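March, late, with the kettle on for the second time

I finally got the seeds sorted today. It took me most of the afternoon, partly because I kept stopping to read the notes I wrote on the packets last year, and partly because Thabiso called from Clulville and we talked for a good long while about his mother's knee and whether he should repaint the porch. (He should. I told him so, as gently as I could manage.)

The beans are the ones I'm happiest about. Kagiso Zulu gave me a handful two summers ago, wrapped in a page from an old phone book, and I've saved them ever since. They climb like anything, and the flowers are the softest pink — I could stand and look at them all morning, and last July I very nearly did.
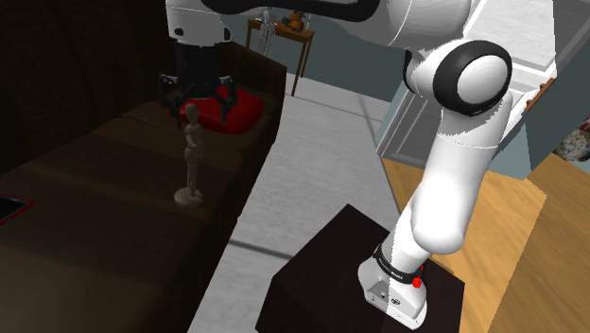 The tomatoes are another story. I let myself get talked into a new kind at the garden store in Gondal last spring, and they sulked from the day I planted them until the first frost. So I'm going back to the little yellow ones that Mom grew, the ones we ate warm off the vine with salt in our pockets. I have 20 seeds left and I mean to start every single one on the kitchen windowsill, even if it means moving the radio.

It rained again after supper, a nice steady rain, and I left the back door open so I could smell the dirt. The lilac has buds on it already. I worry it's too soon and that we'll get another hard freeze, but I worried about that last year too, and it bloomed so well I was giving away armfuls.

Tomorrow I need to wash the seed trays and call Kagiso back about borrowing the long rake. Tea's ready now, so off to bed with it.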